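Search tickets Enter keyword or ticket no. Go

Ticket 124 — Pick cell stops between cycles during open day demo
Project: Flovstead bin picking demo
Site: Zorska, demo hall
Status: Closed, one item carried over
Opened: Dec 25, 2024

Summary

Cell ran fine in rehearsal. During the first visitor session it stopped four times with the arm above the front bin and no object in the gripper. No fault light. The operator screen showed "waiting for grasp" and stayed there until someone pressed reset. Visitors were standing at the rope for all of it. Second session is after lunch, so this needs to be sorted or worked around by then.

Setup

Two metal bins, one behind the other, clamped to the table. KUKA arm, finger gripper. Mixed objects go in the front bin, the arm picks one and moves it to the rear bin. When the front bin is empty a host moves everything back by hand and the cycle starts over. Planner is the Rainer build from August with the grasp list trimmed for the demo. Nothing else changed since the last visit by the Dostby people.

Log

First stop. Reset, cell carried on. Put it down to somebody leaning on the rope post, which sits close to the cable run. Moved the post back.

Second stop. Nobody near the post. Reset took two tries. Saved the planner log this time.

Third and fourth stops came close together, near the end of the session. Host filled the time by explaining the emergency stop.

Went through the planner log over the break. Every stop follows the same pattern. The planner asks for grasp candidates, gets a list back, throws out all of it, asks again. The retry limit is supposed to be 50 and then it should skip to a different object. It never skipped. In the longest case it got to 151 requests before the reset.

Checked air supply to the tool. Normal. Checked finger travel by jogging open and closed ten times. Normal. Loosened and retightened the bin clamps and checked the bin position against the saved one. Less than a millimeter off, left it alone.

Ran the cell with the hall closed and a mixed load, bottle and cloth included. It stopped on the sixth run.
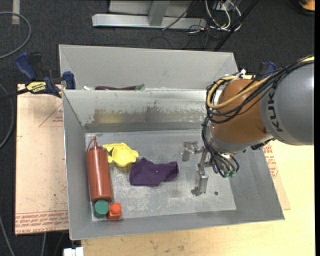 Compared the good runs with the bad one. Low confidence candidates were showing up on bare metal, mostly along the back wall of the front bin where the finish is worn and picks up color from whatever is lying nearby. The planner ranks these low but keeps them. Once the good candidates are rejected for reach, the wall ones are all that is left, and they get rejected too for collision. That part is working as it should. The retry counter is the problem. It gets set back to zero each time the candidate list changes, and with the wall candidates flickering in and out the list changes almost every time.

Rehearsal did not show it. The overhead lights were on half for rehearsal and on full for visitors. Set them back to half and ran roughly 20 minutes with no stop. Set them to full and had a stop in under five.

Workaround for the second session

1. Hall lights on half at the demo end. Full everywhere else.
2. Crop the candidate region in from the walls by 30 mm on all four sides.
3. Host keeps objects away from the corners when refilling. An object sitting in the cropped strip will not be picked at all and has to be nudged out with the arm paused.
4. If the screen shows "waiting for grasp" for more than 15 seconds, press reset once. Do not press it twice — the second press sends the arm home and you lose the cycle.

Result

Second session ran to the end. 111 picks logged, one reset, no long stop. Two visitors asked why the arm ignored the bottle. It was against the wall. Host moved it.

Carried over

Retry counter fix goes to ticket 125. Matte liner for the bins has been asked for, no delivery date yet. Crop stays in the demo config only, please do not merge it into the main one.

Comments (3)

I hosted the morning session. Could the screen show a message the host can read out? "Waiting for grasp" made people think it was broken.

Same counter problem at our end with a different bin. We set the limit by time and have had no trouble with it.

Crop of 30 mm is too much for the small blocks. 20 was enough when I tried it after closing. Leaving it at 30 until someone checks with the lights on full.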